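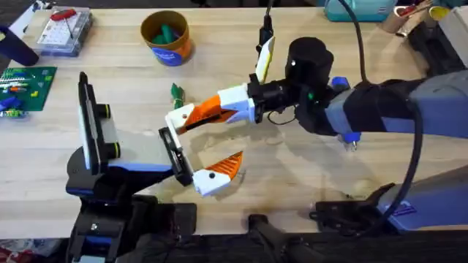
A tabletop in light wood. Pale finishes now lead table orders at Gruvis.

Search this site Search

Gruvis to Drop Dark Stains From Its Table Line

Shares 50 Comments 2

Furniture maker Gruvis will stop selling dining and work tables in dark stains after December, the company told dealers this week. The change covers every table made at its Reranora plant. Chairs, shelves and bed frames will still be sold in dark brown and black for now.

Sales of dark tables have been falling for several years, according to a notice sent to dealers. Pale tops passed dark ones last spring and the gap has grown since. The company said running both finishes through one spray room meant long cleaning stops between batches, and that orders for the darker colors no longer covered the cost.

Customers who have already ordered a dark table will receive it. New orders in those colors will be taken until the end of November, and dealers can sell off floor models at whatever price they choose. Matching leaves for older dark tables can be ordered for two more years. After that Gruvis will sell unfinished leaves that owners can stain at home or take to a refinisher.

The company will keep three finishes for tables: clear oil, clear lacquer and a thin white wash. The oil finish has been the best seller among families with children, the notice said, since scratches can be sanded out and oiled again in one spot. Lacquered tops hold up better against spills but usually have to be redone all at once.

Prices on most sizes will stay the same. The largest dining table, which seats 10, goes up by $30 to cover higher freight charges. The small Lulau desk drops by $50.

No layoffs are planned. The Reranora plant has 200 workers, and the company said the staff who mix and apply stain will move to sanding and final inspection. Training for those jobs starts next month. The plant's second shift, which begins at 3 p.m., is not affected.

Dealers had mixed reactions. Chung Home Supply, which carries the line at both of its Reranora stores, said pale tables already take up most of its showroom and that few shoppers ask for anything else. The store does expect some complaints from people who bought dark chairs in the past year and were planning to add a table later. It has asked Gruvis for a buyback on the chairs and is waiting for an answer.

A refinishing shop next door to the Chung store on Mill Street said it has been getting work in the other direction - owners of older dark tables who want them stripped back to bare wood. The shop's waiting list is now six weeks long.

Stain samples will be pulled from showrooms in January. Care kits for dark finishes, including touch-up pens and wax sticks, will stay in stock, and Gruvis said it will post the stain color codes on its website so that paint stores can match them.

Contact the newsroom | Corrections | Copyright Reranora Business News. All rights reserved. | Back to top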